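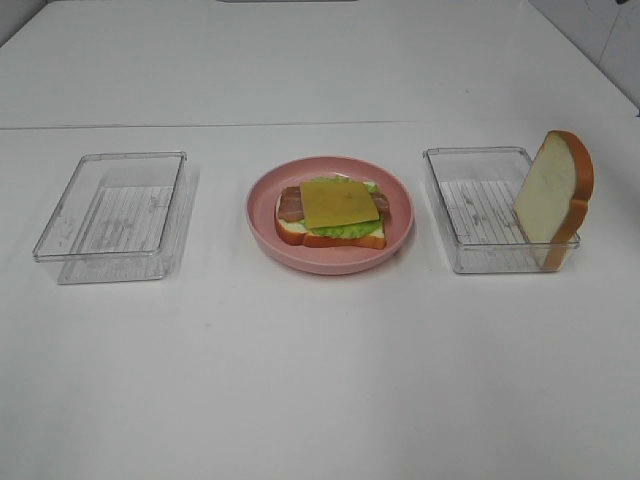
ストコウの料理教室「Narholm(ナーホルム)」で、春の恒例になりつつあるサンドイッチの講習会が開かれた。料理教室でサンドイッチと聞くと、切ってはさむだけなのに習うことなどあるのだろうかと首をかしげる方もいらっしゃるかもしれない。記者も会場に着くまでは、正直なところ半分くらいそう思っていた。ところが始まってみると、最初のかなりの時間が、はさむ話どころか調理台の上をどう空けておくかという話に費やされたのである。白い台の真ん中にピンクの丸い皿、その左右に透明な容器。右の容器には食パンが一枚立ててあり、左の容器には何も入っていない。皿の上のサンドイッチは、下のパンにのせた緑のレタスのふちがひらひらとはみ出していて、上からパンをかぶせていないこの眺めを、教室では「ふたの前」と呼んでいる。講師によれば、いちばん大事な時間はこの「ふたの前」なのだそうだ。

講習会はNarholmと、同じ通りにあるパンの店「Đinh(ディン)」が一緒に企画したもので、今回の参加者は26人。小さなお子さんを連れたお母さんもいれば、退職してから台所に立つようになったという男性もいて、受付の前は開始前からずいぶんにぎやかだった。エプロンのひもを後ろで結べずに困っている人がいると、知らない人がすっと寄っていって結んであげる。そういう場面をいくつも見かけて、取材ノートを開く前からなんだかうれしい気持ちになってしまった。

さて、台の上の話である。この教室では、皿を真ん中に置き、その両側に容器を一つずつ並べるところから始める。横一列、それだけ。ごく単純な並べ方だが、自宅の台所でいつもそうしているかと聞かれて手を挙げた参加者はほとんどいなかった。たいていは、袋から出しかけのパン、水を切っている途中の野菜、使いかけのバターの箱、それに朝刊や子どもの連絡帳などがいっしょくたに載っていて、皿はその隙間になんとか置いてある、という具合らしい。会場に笑いが起きたのは、思い当たる人が多かったからだろう。記者の家の台所もまったく同じなので、一緒になって笑ってしまった。

「具をのせながら次のものを探すと、手が止まります。手が止まっている間に、パンは具の水気を吸ってしまいます。探さなくていいように並べておけば、それだけで味が変わるんですよ」と講師は話す。言われてみればその通りなのだが、言われるまで気づかないことというのは台所にはたくさんあるものだ。

容器が透明であることにも、ちゃんと訳がある。以前の講習では色つきの保存容器を使っていたこともあったそうだが、中に何が残っているのかがひと目で分からず、ふたを開けたり傾けたりして確かめる人が続出した。透明なものに替えてからは、隣の人の台の様子まで見えるようになり、「レタス、もうありませんね」「こちらのをどうぞ」といったやりとりが自然に生まれるようになったという。道具をひとつ替えたことで会話が増えたというのは、教室にとっても思いがけない収穫だったようで、講師はこの話をするとき、ちょっと得意そうな顔をしていた。

パンを立てて入れておくというのも、Đinhの店の人たちがふだんからやっていることだそうだ。平らに寝かせて置くと下になった面に湿気がこもりやすく、指でつまみ上げるときに耳の角をつぶしてしまうことも多い。立てておけば、上からそっとつまむだけで済む。ただし、切ってから時間のたったやわらかい食パンは、立てておくとだんだんおじぎをしてくるので、長く置くときは寝かせて布をかけるほうがよいとのこと。このあたりの加減については質問が相次ぎ、八枚切りならどうか、耳を落としたものはどうか、冷凍していたものを戻したときはどうかと、しばらくパンの話だけで盛り上がった。

次はレタスである。ひらひらした葉をのせるときは、ふちが少しパンからはみ出すくらいがいい、というのがこの教室の流儀だ。きっちり収めようとして葉を折りたたむと、折り目のところが厚くなって上のパンが傾いてしまう。はみ出しているほうが見た目にも楽しいし、食べる人は最初のひと口でしゃきっとした歯ごたえに出会える。もちろん、お弁当箱に詰めるときは話が別で、その場合はあらかじめ葉を小さめにちぎっておく。講師が「お皿の日の葉っぱと、お弁当の日の葉っぱは違います」と言うと、前のほうに座っていた女性が大きくうなずいて、熱心にメモを取っていた。

水気の取り方については、台ごとに少しずつやり方が分かれた。布巾でくるんで振る人、紙で一枚ずつ押さえる人、ざるに立てかけて待つ人。講師はどれも止めず、出来上がりを食べ比べてみましょうと言ったきり、にこにこしながら台の間を回っていた。結果はどうだったかというと、これが意見がまとまらない。紙で押さえたものがいちばんパンがべたつかなかったという声が多かった一方で、葉の食感は待っただけのもののほうがよかったという人もいて、最後は「急ぐ朝は紙、休みの日は待つ」というところに落ち着いた。こういう、どちらでもいいけれど少しだけ違う、という話をみんなで真剣にしている時間が、なんとも心地よかった。

後半は、それぞれが好きな具を選んで自分の一皿を作った。具の台には卵、ハム、チーズ、薄切りのきゅうり、トマト、ツナ、ゆでた鶏肉などが並び、Đinhからは食パンのほかに、全粒粉の丸パンも届けられた。最初のうちは遠慮がちだった参加者も、ひとつ作ってみるとおもしろくなるらしく、二つ目になるとチーズの下にきゅうりを敷いてみたり、卵にからしを混ぜてみたりと、どんどん大胆になっていく。お子さんの一人が、ハムだけを何枚も重ねたものを作って満足そうにしていたのが、個人的には今日いちばんの力作だったように思う。

「ふたの前」で手を止めて、横からのぞきこんでみる。これも教室で教わることのひとつだ。具の高さが片側に寄っていないか、端まで味が行き渡りそうか。かぶせてしまうと見えなくなるので、見るのは今しかない。参加者たちが腰をかがめて、調理台の高さに目をそろえて自分の皿をじっと眺めている姿は、はたから見ると少しおかしいのだが、やってみるとこれがよく分かる。記者も作らせてもらったところ、真ん中ばかりが山のように高く、端はほとんどパンだけという、なんとも欲張りなのか控えめなのか分からない代物であった。教わった通りに具を外へ寄せてからパンをのせると、切り口は見違えるほどきれいになった。

切るときのこつも紹介しておきたい。かぶせたパンの上に手のひらを軽く置いて、しばらく待つ。ぎゅっと押してはいけない。包丁は前後に動かし、上から押しつぶさない。一度切るごとに刃をふく。どれも聞いたことのある話ばかりだが、いざ人に見られながらやってみると案外できないもので、「うちでは誰も見ていないから適当なんです」と照れ笑いする方もいた。切り分けたものは大皿に集めて、みんなで試食。お茶をいれる係を誰が決めたわけでもないのに、気がつくと湯飲みが行き渡っていた。

洗いものの時間まで含めて講習、というのもNarholmらしいところだ。容器は重ねてしまいたくなるが、底に細かい筋の入ったものは溝に水が残りやすいので、重ねる前に伏せて乾かす。溝に沿ってやわらかいブラシを動かせば、パンくずもすぐに取れる。台を拭き終わった人から順に帰り支度をするのだけれど、拭き終わってもなかなか帰らず、あちこちでお弁当の話や孫の話に花が咲いていた。

参加した女性の一人は「毎朝、家族の分を作っていて、最近は作業みたいになってしまっていました。台の上を片づけてから始めるだけで気分が違いますね。明日の朝、さっそくやってみます」と話していた。別の男性は、奥さんに内緒で申し込んだのだそうで、週末の昼に何も言わずに出して驚かせるつもりだという。うまくいくことを、こちらも勝手に祈っている。

Narholmがこの講習を始めたのは、もともとは料理の初心者向け講座に「包丁を使うのがまだこわい」という声が多く寄せられたからだった。火を使わず、切るものも少なく、それでいて出来上がりがすぐに食べられるものということで選ばれたのがサンドイッチだったわけだが、蓋を開けてみれば、申し込んできたのは初心者ばかりではなかった。長年台所に立ってきた人ほど、自分のやり方をあらためて見直す機会がないのだという。講師は「上手な方が、並べ方ひとつで『あら』とおっしゃるのが楽しくて」と目を細めていた。

講習会はこの春、4回の開催が予定されている。次回からはカントン地区の分室「Canton」でも開かれることになり、ストコウの中心部まで出てくるのが大変だという方にも通いやすくなる。5月の回ではお弁当への詰め方を取り上げ、紙での包み方や、昼までおいしく保つための具の順番などを教わる予定だという。内容は回ごとに独立しているので、途中からの参加でもまったく差し支えない。

参加費は材料費込みで3,000円。エプロンと手ふき、それに余ったパンを持ち帰るための袋を用意してほしいとのこと。お子さん連れでの参加も歓迎で、踏み台は教室に備えてある。食物アレルギーのある方は、申し込みのときに伝えておけば具を分けて用意してもらえる。申し込みはNarholmの受付のほか、Đinhの店頭に置いてある用紙でもできる。用紙はレジの横、食パンの棚のすぐ手前にあるので、買い物のついでにのぞいてみてはいかがだろう。記者はついでのつもりで寄って、丸パンを三つも買ってしまった。

(2019年4月8日 掲載)

この記事を印刷する | メールで送る
シェア 66 | コメント 4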